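4.2 Forecasting demand on the Nindovau microgrid

The most exciting result came from the smallest site. Nindovau runs on solar panels, one battery bank and a diesel generator that everyone there would love to switch off for good. Before our work, the generator started whenever the battery fell below a fixed level, even at dawn with a clear day ahead. We replaced that rule with a forecast of the next 63 hours of demand and sunshine, updated every hour, and let the controller decide whether waiting was safe.

The forecaster is a small recurrent network. We trained it first on meter records from Bilau, where we had far more data, and then tuned it on 2,000 hourly readings from Nindovau. We were delighted by how well the patterns carried over! Evening cooking peaks, the midday dip and the slow climb in cooling load as the dry season sets in all show up in both places, and the network needed very little local data to get the timing right. 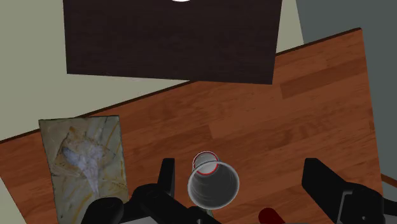
Figure 2. Rendered view of a plank tabletop with a dark brown panel above it.

Sunshine was harder. Cloud cover at Nindovau changes quickly in November, and our first model was far too confident on mixed days. Switching from a single predicted value to a range fixed most of this. The controller now plans around the low end of the range when the battery is weak and around the middle when it is full, so a bad forecast costs a little fuel and the lights stay on. Two short outages did occur during the trial, both traced to a loose inverter cable.

We also tried the same forecaster at Irnetti, which has a wind turbine as well as panels. Gains there were smaller, and we think the reason is plain: our wind inputs came from a weather station on the far side of the ridge. Even so, the generator started less often than under the old rule, and the operators asked to keep the new controller running after the trial ended. A mast beside the turbine is the obvious next step, and we can't wait to see what the model does with proper wind readings.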